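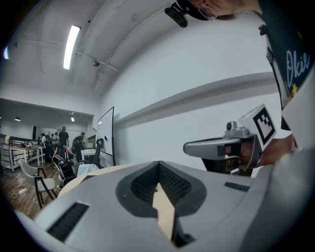 From: Lærke Hjaltested
To: bringate-users
Date: June 12, 2020
Subject: Re: [bringate-users] Tag pose jumps when the other gripper is very near

Hello Manolakis group, hello all,

Thank you for the careful report. I could reproduce the problem with our own recordings, and I believe I understand most of it now. My answers are between your paragraphs.

> We process two-hand demonstrations with Bringate and use the square
> marker on the second gripper to get the pose between the left and the
> right tool. When the hands are far from each other everything is good.
> When they come close, the orientation flips for a few frames and then
> comes back. The position stays almost correct. Is this our calibration?

I do not think it is your calibration. What you see is the usual ambiguity of a planar marker. For one square there are often two poses which explain the four corners nearly equally well, and the solver takes the one with the smaller error. With a strong fisheye lens the corners far from the center carry more error, so the wrong pose can win by a very small amount.

In our cardboard task this happens mostly when the marker is on the right side of the image and tilted to the camera. I took one recording with 400 frames where both tools work near the same sheet. With the default settings the orientation was wrong in nearly 100 of them. The position was fine, exactly as you write.

> We tried to undistort the whole image first and detect after that. It
> became slower and we lose the marker at the border. Is there a better
> way?

Yes. Please detect on the original image and undistort only the four corner points. The undistorted full image stretches the border so much that the marker becomes soft, and the corner refinement goes to a wrong place. In the config file it is:

detect_on: raw
undistort: corners_only
corner_refine: subpix
refine_window: 5

The window must not be larger than the smallest black cell of the marker. With a big window the refinement will catch the next edge in the pattern. I made this mistake in March and needed two days to find it.

> Can the tracker use the last pose to choose between the two solutions?

It can, but only in the development branch. The option is called keep_both. The solver then gives both poses together with their errors, and the tracker compares each one with the prediction from the inertial sensor. If the ratio of the two errors is under 2, the prediction decides. If the ratio is over this, the smaller error decides as before.

There is one weak point. When the very first frame of a recording is already ambiguous, there is no prediction, and the tracker can start on the wrong branch and stay there quite long. For this case I run the file a second time backward and compare. If the two directions do not agree, the recording is marked "check" and goes to a person. Catodon does the same in their export, as far as I know, but I did not read their code.

> Last question: the gripper width. We estimate it from the finger pads
> and it is noisy when something thin is between them.

Here I have no good answer yet. We also use a fixed region of the image for the pads, because they are always at the same place relative to the camera. With a narrow strip of cardboard between the pads the segmentation sometimes gives the cardboard to one of the fingers. The color is not the problem for us, the pads are black and the cardboard is tan. The problem comes from the shadow beside the strip. A median filter over five frames helps with the noise, but it makes the closing moment late, and for policy training I would not like that. Maybe you can filter only while the width is nearly constant, and leave the fast parts as they are. I did not test this.

Could you please send me two things?

- the intrinsics file, with the name of the fisheye model you used (our reader accepts two models, and it does not complain if you give it the wrong one)
- one short recording where the flip is visible, before any processing

You can put them in the Bunance folder, the upload there is open for list members. Please do not attach the recording to a mail, the list server will drop it without a message.

If the backward check works on your data also, I will merge keep_both to the main branch and write the missing page in the manual. The default will stay off for one release, so that old results can still be repeated.

Best regards,
Lærke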